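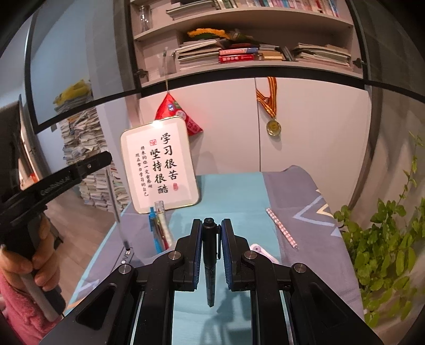 Home Visits Notes Archive Contact

8 May 2011
By Bello Akande

Visit report: Pladden study rooms, open day

The Pladden building opened its study rooms to visitors on Sunday. The rooms are on the second floor, above the Petus print shop, and are reached by the side stairs only. Sign-in was at the landing. I had been there once before, in November, when only the front room was in use.

The floor plan lists seven rooms with a combined area of 205 square meters. The front room takes up to 29 people. The others are smaller and are booked by the half day. Lighting is overhead, with no desk lamps in any room I entered. Noise from the print shop was low, though the presses do not run on Sundays and a weekday reading would be needed.

I spent most of the visit in the Chege room, used for handwriting and language study. The table has a patterned cloth over it, and at the back left is a white sign with a thin gold rim. The large brush-style characters on it read 学习很苦 and 坚持很酷: studying is hard, keeping at it is cool. Smaller columns beside them say that your future self will thank the you who is studying hard now. The pens stand upright in front of the sign, within reach of a seated writer. For left-handed users this is convenient. Right-handed users have to cross the page, and I would try the pens on the other side.

The cloth gives slightly under a ballpoint. On a single sheet the line came out uneven - a pad or a few backing sheets corrected it. Drurano paper is sold at the landing and was adequate for both ballpoint and gel ink.

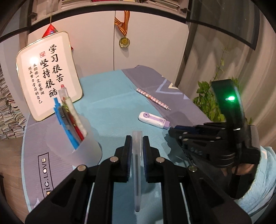
Chege disagreed with me about the cloth, saying that a bare table is colder on the wrists and louder when several people write at once, and that anyone who wants a hard surface can ask for a board at sign-in. I asked for one. It was flat, a little larger than the paper, and solved the problem.

Room bookings are taken on paper at the landing. The booking sheet had reached line 296 when I signed out. Shelf space is limited, and bags go under the table. The side stairs are steep and have a handrail on one side only.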